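Kitchen and Hall News
13 January 2025

Shared lunch moves to the Schouten room

The monthly shared lunch will be held in the Schouten room from this month until the work on the main hall floor is finished. The room is on the ground floor of the Werkeck building, past the coat hooks and on the left. There is a ramp at the side door. The front steps get slick in freezing weather, so please use the side door if there has been ice overnight.

Doors open at 11:30 and food goes out at noon. The Schouten room holds fewer tables than the hall, and we will be using the long ones pushed together down the middle. If you usually come with a large group, it helps to arrive early. Chairs are stacked along the back wall, and anyone who can lift a few is welcome to do so.

The charge stays the same. Lunch is $4 for adults and $2 for children, paid in the tin by the door. Nothing was raised over the winter, even though eggs and butter cost more than they did last year. We have cut back on cream in the soups and moved to store-brand flour, and that has covered most of the difference.

The January menu is split pea soup, a vegetable barley soup with no meat or dairy, bread, coleslaw, and apple crumble. Anyone bringing a dish should put a card next to it listing what is in it. We have had a few dishes arrive without cards, and people with allergies had to skip them. Blank cards and a pen are kept in the drawer under the coffee urn. Please write "nuts" in capital letters if the dish has any.

Hot dishes should arrive hot. The oven in the Werkeck kitchen is smaller than the one in the hall and will be full of crumble until lunch starts. There are two outlets on the window side for slow cookers. Do not plug a slow cooker into the same outlet as the urn. That was tried in the fall and it tripped the breaker.

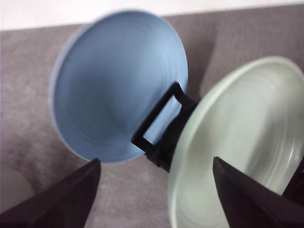 Cold dishes can go in the refrigerator from 10 o'clock on. The bottom shelf is for the preschool's milk and should be left alone. Take leftovers home the same day. Anything still in there the next morning gets thrown out, container and all if there is no name on it.

The order for new soup spoons has come in. We bought 400 through the restaurant supply place in Flodton, enough for the lunch and for the summer supper, with spares. The old spoons that were bent or pitted have gone to scrap. The good ones were kept and are in the bin marked "camp." The bill was paid out of the supper money, which stood at $1595 before the order.

We are still short of serving ladles. If you took one home by mistake after the December lunch, please drop it off at the office. The same goes for the large cutting board with the burn mark on one corner.

Parking at Werkeck is tighter than at the hall. The lot behind the building is shared with the dentist, and the spaces closest to their door are theirs on weekdays. Street parking on the north side is free for two hours. The Wundcombe bus stops at the corner, and the schedule is posted inside the side door.

Cleanup starts at 1:30. The dishwasher takes a long time to heat, so it should be switched on before the meal is served. Scrape plates into the green pail and stack them by size on the counter to the left of the sink. Dish towels go in the mesh bag and not over the oven handle. We need more people for the last half hour, mainly to wipe tables and sweep. The sign-up sheet is on the office door, or you can write your name on the list at the lunch.

The floor work in the hall is expected to go on past the end of the month. Choir practice and the sewing group have their own notices on the next page.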